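Chapter 6

Wiping Down: Tables, Desks and Worktops

What you will learn in this chapter
How to fold and hold a cloth so that it picks dirt up
How to plan a path across a flat surface
How to deal with crumbs, smears and dried marks, and in what order
When a cloth needs changing

Wiping a table looks like the plainest job in the whole house, and I have been looking forward to this chapter more than any other in the book! A flat top is the best place to learn nearly everything that matters in cleaning: pressure, direction, overlap, the state of your cloth. Get it right on a desk and you will carry it to windowsills, shelves, cooker tops and the insides of cupboards without having to be taught again.

In Chapter 5 we sorted cloths by weave and by use. You should now have a small stack of microfibre cloths and at least one dry towel. You won't need any sprays until the second half of this chapter, so leave them in the cupboard for now.

6.1 Before the cloth moves

Clear the top completely. Cups, papers, the lamp, the plant - all of it goes somewhere else, and please don't just shuffle it from one end to the other as you go. When we trained the evening crews at Mapplebeck, the shuffling was the first habit we had to break, and it took weeks.

Then get your eyes down low and look along the surface towards the light. Smears that vanish from above show up beautifully from the side. Note where the crumbs are, where the sticky patches are, and which edge you would like to finish at.

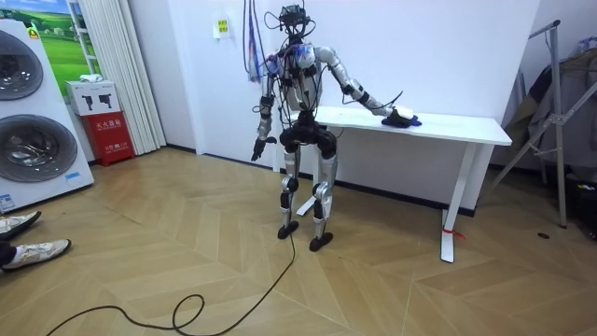
Plain tops make the best practice surfaces, and if you have any choice in the matter, start with one. Patterned or dark-grained tops hide what you have missed, and a beginner needs to see every missed bit. A white rectangular table standing against a wall, with nothing on it except a dark blue cloth near one end, is about as good as it gets. The wall side can't be reached from behind, so you have to think about your route, and starting at one end gives you the whole length of the table to work along.

6.2 The pad and the hand

A cloth thrown down in a bunch touches the table in a few places and skips the rest. Fold it in half, then in half again, and you have a pad about the size of your palm with several clean faces tucked inside. Lay your hand flat on it. The fingers guide, and the heel of the hand does the pressing.

Press evenly and lightly to begin with. Most people push far too hard, which squeezes a line of dirt out at the side of the pad and leaves it behind as a stripe. Try it both ways on your own kitchen table tonight - the difference is lovely to see.

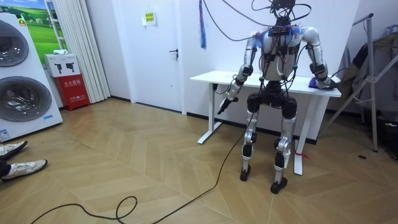
Keep your feet in mind as well. Stand close enough that you can reach the far edge with your elbow still a little bent, and step along the table when you need to. Leaning and stretching takes the weight off the pad just where you want it, and your back will complain long before the table is clean. At Rosalach, where the crews had 60 desks to get through in an evening, the people who walked the most were the least tired at the end.

6.3 Crumbs first, smears second

Loose bits come off dry. If you go in with a damp cloth, crumbs turn to paste and you will chase them up and down until you lose heart. Bring the dry pad in from beyond the crumbs, draw them towards the near edge, and catch them in your other hand or a dustpan. Only then dampen a second cloth and go after the smears.

Work in straight strokes, each one overlapping the last by a third. Circles feel busy, but they drop dirt back on the part you have just done. Save them for a stubborn spot, and finish with a straight stroke through it.

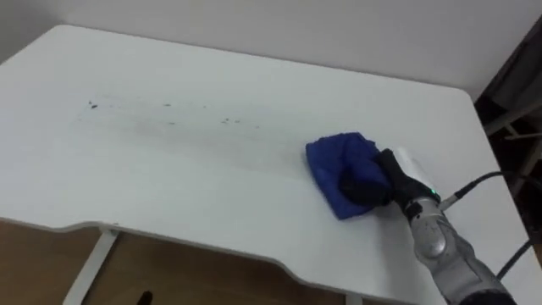
Satish Devadiga wrote to me after the first edition to say that he disagreed with the order. On the curved desks at Drirnness he had always used one barely damp cloth for both crumbs and smears, and he found that it gripped fine dust which a dry one only pushed about. I tried his way for a month and he has a point: for dust and very small specks, a cloth wrung out until it hardly feels damp does very well. For toast crumbs I still go in dry.

Try this
Sprinkle a pinch of dry breadcrumbs across a table and clear them twice, once with a dry pad and once with a barely damp one. Allow 30 seconds for each. Look along the surface afterwards and write down what is left, and where.

6.4 Turning the cloth

Turn to a clean face as soon as the one you are using looks grey.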